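Brick library opens its doors in Forcombe

2 min read

March 20, 2026

Forcombe has a toy library again, and this one lends nothing but building bricks! The Junik Brick Library opened this week in the old reading room on Kwan Street, and 188 families have already signed up for a card.

It works much as you'd hope. You pick a tub, take it home for 3 weeks, then bring it back and swap it for another. Tubs come sorted by colour or as a glorious jumble, and joining is free for anyone who lives in the town.
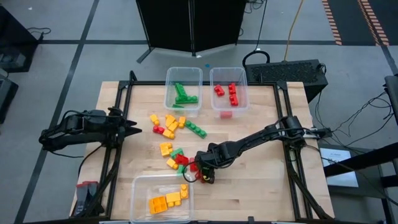
Dagmar Machala, who runs the children's floor at the main library, had hoped for 500 donated pieces when she put out the call in February. She got 1,356 — plus a carrier bag of wheels that turned up on the step one morning and hasn't been counted yet.

"People kept telling me what they'd built with them," she said. "One man stayed for an hour talking about a lighthouse. I loved it."

Grown-ups are very welcome too. Norbert Zelenák, a retired bus driver, was first through the door and went home with a tub of greens for a model of the park he has been planning all winter (bandstand included).
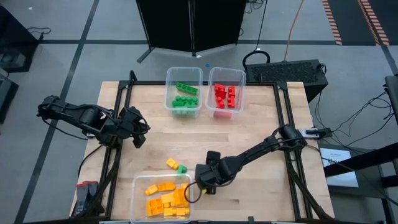 How to join

Bring something with your address on it to the front desk and you'll get a card on the spot. Edith Agudelo is also starting an after-school building club there, with a first session on bridges — places are going fast, so do ask when you pick up your card. Spare bricks can be handed in at the same desk, and long flat pieces are especially wanted.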